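Dalia Tazi has run the walking club in Dornholm for longer than she cares to say, and when we sat down over tea she had already put out a second cup for whoever might turn up. "Somebody usually does," she told me, laughing, and off she went about the early days, when the route to Lostau was mostly mud! 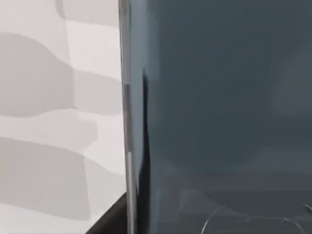 Long walks, she says, are really a matter of pace, and she learned hers from Dougal Pollock, who never hurried a hill in his life. "He'd stop and look at the sky for ages," she said. Pale gray running softly into white, with one faint line wandering down through it, is the sort of thing he would have stood over happily (and made everyone else stand over too). They once did 876 steps up to the Mowat lookout, and he rested on what felt like every one.

Membership has reached 100 now, which delights her, though she still phones people herself when the weather turns.

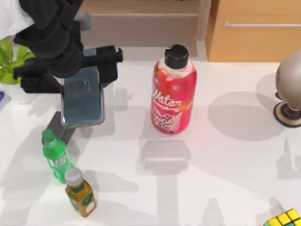 "I like to hear a voice," she said. "You can tell who needs coaxing." In April they walk to Lostau again, and she has already started on the sandwiches list.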